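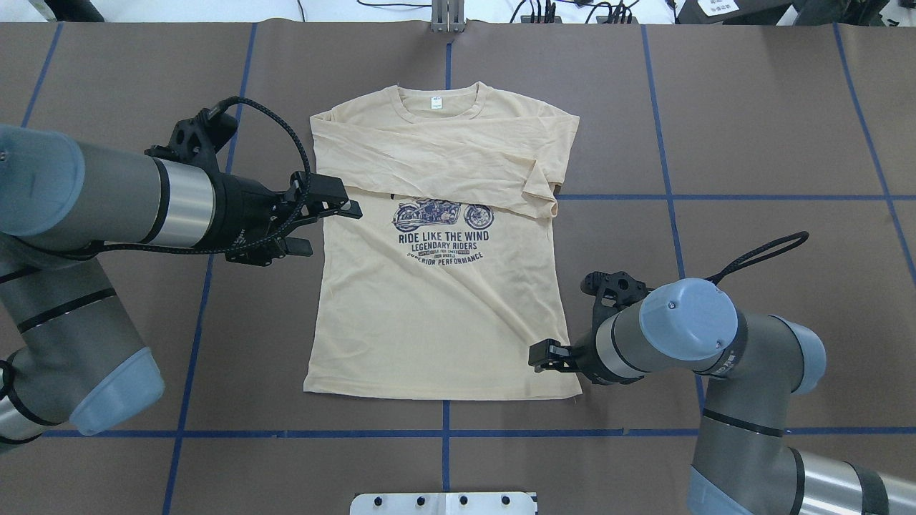

1/13
Garkmont Open Day, 26 Feb 2018
The Garkmont Institute thanks everyone who attended this year's open day at the Plirnirik building. A total of 200 guests registered. This thread summarizes the demonstrations and the questions received from the floor.

2/13
The main demonstration concerned garment handling. Two arms, one on each side of a taped table, work on an ordinary T-shirt of the kind found in any household. The session was led by Orsolya Szénási and Ihor Moroz of the Manipulation Group.

3/13
Cloth remains a demanding material for automation. A metal part keeps its shape when it is picked up. A shirt takes a new shape with each touch, and the system must work out again where the hem, the collar and the sleeves are.

4/13
Guests asked about the blue tape. It marks work zones on the table and allows staff to place each garment in a comparable position at the start of a trial. The control software, Arik, does not depend on it.

5/13
Printed shirts are included in the trials on purpose. A large graphic such as the motorcycle and the words "RIDE LIKE THE WIND" can draw the attention of a vision system away from the outline of the garment. Ms. Szénási addressed this point at both sessions, and her slides will be posted on the open day page.

6/13
To date the group has recorded 2,102 folding trials. Trials that end badly are kept in the record with the others and are reviewed at the weekly meeting.

7/13
Each arm carries a two-sided gripper. A second camera, mounted near the gripper, gives a close view of edges and creases that are hard to judge from overhead. Guests were able to follow this view on the wall screen during the afternoon session.

8/13
Light-colored fabric on a plain surface was the subject of the longest discussion. Where a doubled layer lies on a single one, the difference in height is small and the color is the same. Shadows along the edge of the cloth are of real help to the software.

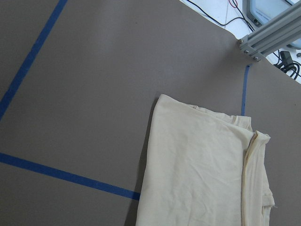
Valdemar Kvaran wrote to us after the visit that he had expected the machine to be faster, and that his own family could fold a basket of laundry in the time taken by a few shirts. He also asked whether speed was being held back for the benefit of the audience.

9/13
We are grateful for the question. Speed was limited to the setting used whenever guests are in the hall. Even at the normal setting, a person folds faster. The present aim of the project is a repeatable fold, and work on speed is planned for a later phase.

10/13
Zsófia Fodor gave the afternoon talk on safety. She explained the stop procedure, the floor markings and the rule that no one reaches over the table while the arms are powered — a rule that applies to staff and guests alike.

11/13
School groups were received in the morning, in parties of 8. Teachers who did not receive the printed worksheet may request it from the visitor office. The Stougaard reading room also holds copies.

12/13
Several guests asked whether they could bring a garment of their own. This was not possible on the day. Ermanno Colombo is preparing a list of suitable items for the next event — zippers, hoods and heavy knits are still under review.

13/13
The next open day is planned for September. Registration will be announced on this account and at the front desk. Questions about the folding demonstration may be sent as replies to this thread and will be passed on to the group.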